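Replacing the hygrometer in the back room

April 24, 2023

The hygrometer I had been trusting for years was wrong by a wide margin. I found out the way most people do, by putting a second one next to it. The old unit read 41 percent and the new one read 55, in the same spot, after a full night to settle. One of them had to be off, and for all I knew both were.

What follows is the procedure I used to sort it out, plus notes on what changed in the room once I had numbers I could believe.

The salt test

Table salt mixed with a small amount of water holds the air above it at 75 percent relative humidity, provided the container is sealed and the temperature is steady. The figure barely moves between a cool room and a warm one, so it makes a decent single reference point at home. You want a slurry with the texture of wet sand. If there is clear liquid standing on top, add salt. If the salt dries out completely, the reading drops and the test is no good.

I put the slurry in a bottle cap, put the cap and both hygrometers in a zip bag with some air in it, and left the bag in a drawer for a day. Do not open the bag to look. Turn the displays outward before you close it.

After a day the old unit (an Ivanyshyn dial, bought secondhand) read 59. The new one, a Dillberg digital, read 73. I gave them a few more hours and neither moved. The Dillberg is therefore 2 points low at 75, well inside what I would expect for the price. The dial is 16 low, and it turns out of range altogether at the dry end, where it sticks.

The dial has an adjustment screw in the back. I turned it until the needle sat on 75 and put it through again. It came back at 70. On the third pass it came back at 78. A mechanical hygrometer that will not repeat can't be calibrated, so it has gone in the parts drawer.

One reference point says nothing about slope. Magnesium chloride gives a second point near 33 percent, and it is sold cheaply as a de-icer, though the bagged stuff has other things in it. I ordered a small jar of the clean grade. The Dillberg read 32 over that, which means it can be used across the range I care about with a small correction at the top.

Logging

A single reading is of little use in a room with one outside wall. I set the Dillberg to log every 20 minutes and left it alone for most of March. That came to 2,155 readings, less a few lost to a flat battery near the end. I export them as plain text and plot them on the desktop. The phone app that comes with it draws a smoothed line and hides the peaks, which are the part I wanted.

Three things showed up in the plot.

The first is that the room follows the laundry. Every sharp rise lines up with the drying rack being out in the hall. The peak arrives within two hours and takes most of a night to clear.

The second is that opening the window on a cold day works far better than I had assumed. Cold air carries little water even when it is raining, and once it warms up indoors its relative humidity falls hard. Ten minutes with the window wide open did more than an evening with it cracked.

The third is that the dehumidifier was oversized and badly placed. It is a Vodavwood compressor model and it draws 115 watts on the low setting. I had it running against the inside wall, where its own sensor saw warm dry air and shut it off early. Moved to the middle of the floor, it runs longer and holds the room at 50 with no trouble – the bucket fills in the places it ought to have been filling all along.

Wall temperature

Room humidity is only half of it. Mold grows where the surface is cold enough to push the local humidity up, so a room at a respectable 55 percent can have a wall corner in the eighties. I taped a cheap probe to the outside wall, behind the bookcase, and compared it against the middle of the room. On cold nights the wall sat five degrees Celsius below the air. I have since pulled the bookcase out by the width of my hand and the gap has closed to three.

Sealant on the window frame is next. I bought a tube of Onmont and have not opened it yet – the frame needs to be scraped first, and I want a dry week for that.

Settings I have ended up with: dehumidifier target 50, window open ten minutes morning and evening, rack moved to the bathroom with the fan on. If the log stays under 60 through the fall I will call it done and drop the interval to once an hour.

The desk side of the room, with the shelf over it: 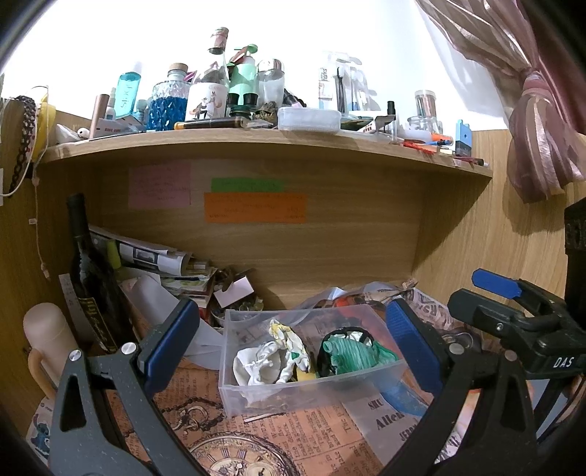
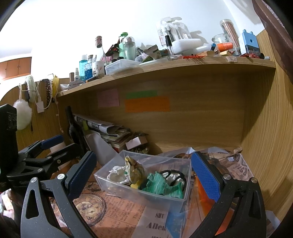

Nathalie Smits wrote in to say that the bag test can read low if the plastic is thin, and that she gets steadier results from a glass jar with a rubber seal and the hygrometer propped on an upturned egg cup. She also thinks a day is too short for a dial, which may need two before the needle stops creeping. I will give the Ivanyshyn one more run in a jar before I take the movement out of it.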